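Plornton altera regras de medição individual de água em prédios a partir de novembro

A concessionária de saneamento Plornton publicou a revisão do seu regulamento técnico de medição individualizada, que passa a valer em novembro para todos os pedidos de ligação em edifícios residenciais multifamiliares. O texto substitui a norma interna em vigor e altera os critérios de instalação, leitura e manutenção dos hidrômetros de unidade.

A principal mudança diz respeito à classe metrológica dos aparelhos. Nas novas ligações, serão aceitos apenas medidores com saída de pulso ou módulo de rádio integrado. Os equipamentos exclusivamente mecânicos já instalados podem permanecer em operação até o fim da vida útil declarada pelo fabricante, desde que aprovados em verificação na bancada da concessionária. O laudo de verificação terá validade de dois anos.

O regulamento fixa também a posição do medidor. O hidrômetro deve ficar em área comum, em caixa com porta e visor, com trecho reto a montante conforme a tabela anexa à norma. Instalações dentro da unidade, comuns em prédios com mais de uma prumada, dependerão de projeto específico assinado por responsável técnico. Nesses casos, o condomínio terá de prever um registro de bloqueio para cada ponto de entrada.

Segundo Vy Tạ, engenheira responsável pela área de micromedição da Plornton, a exigência de telemetria reduz o intervalo entre a ocorrência de um vazamento e a sua identificação. "Com leitura mensal, uma perda contínua na bacia sanitária ou numa torneira só aparece na fatura. Com leitura diária, o sistema acusa vazão noturna constante e emite o aviso ao titular", afirmou.

O aviso será enviado quando o medidor registrar consumo ininterrupto por oito horas. O titular terá 30 dias para providenciar o reparo. Durante esse prazo, a concessionária não aplicará a faixa tarifária superior sobre o volume excedente -- benefício limitado a uma ocorrência por ano e por unidade.

A fase de testes foi realizada em 43 edifícios do distrito de Olley, com medidores e concentradores fornecidos pela Schmieder. De acordo com o relatório técnico, as falhas de comunicação se concentraram em caixas metálicas fechadas, situação em que o sinal não alcançava o concentrador do pavimento. A norma passou a exigir tampa de material não condutor ou antena externa. As falhas foram registradas e acompanhadas em um projeto no Jira compartilhado entre as duas empresas, e o histórico consolidado integra o anexo C.

O rateio do consumo das áreas comuns continua a cargo do condomínio. A diferença entre o medidor principal e a soma dos medidores individuais deverá constar em linha separada da fatura. Se ela superar 8% em duas leituras consecutivas, a concessionária fará inspeção sem custo, incluindo ensaio de estanqueidade no barrilete e nas prumadas.

A instalação dos medidores nos prédios existentes permanece facultativa e depende de aprovação em assembleia. O custo da adaptação hidráulica cabe ao condomínio; o medidor e o módulo de rádio são cedidos em comodato. Para os pedidos protocolados antes da vigência, vale a norma anterior, inclusive quanto à posição das caixas.

O regulamento completo, os desenhos das caixas padronizadas e o formulário de solicitação estão disponíveis nos postos de atendimento e na área do cliente. Dúvidas de projeto devem ser encaminhadas por escrito à área de micromedição, com a planta do pavimento tipo e o esquema vertical da instalação.

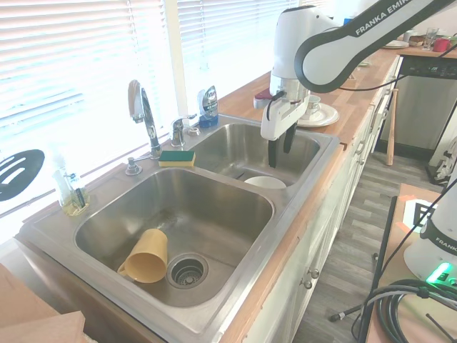

Pia de cozinha com cuba dupla: consumo de cada unidade passa a ter leitura diária nas novas ligações.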